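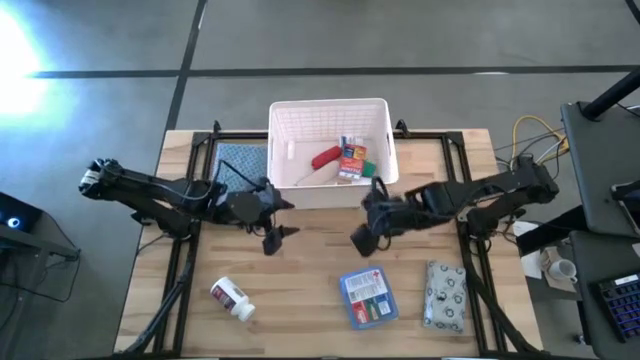
*Two robot arms over a butcher-block table with a white plastic basket.*

**Tomaszewski Dental opens second office in Tindton**

TINDTON, March – Tomaszewski Dental will begin seeing patients at its new Tindton office this month. The practice has treated families in Drendetside for 15 years and will keep that office open on its current schedule.

The Tindton office has five treatment rooms and a separate area for children's cleanings. It will offer exams, fillings, crowns, root canals and same-day repair of broken dentures. Orthodontic patients will continue to be seen in Drendetside.

"A lot of our patients were driving in from Tindton before work," said Jarosław Jasińska, office manager for both locations. "We had people asking for a 7 a.m. chair every day of the week. Now they can get one closer to home."
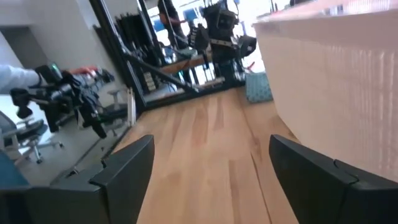

*2 min read*

Two hygienists from Drendetside are moving to the new office full time. Patients who would like to stay with the same hygienist should say so when they book. Records are shared between the offices, and no transfer form is needed.

The practice accepts most dental insurance plans. Patients without insurance can join the Enivitz plan, the practice's own membership, which covers cleanings and yearly X-rays and takes up to 23 percent off other treatment. Current members can use it at either office.

Appointments at Tindton start at 7 a.m. New patients can book through the practice website or by calling the Drendetside front desk, which is handling calls for both locations until the Tindton phone line is connected.

**Media contact:** Jarosław Jasińska, Tomaszewski Dental, Drendetside office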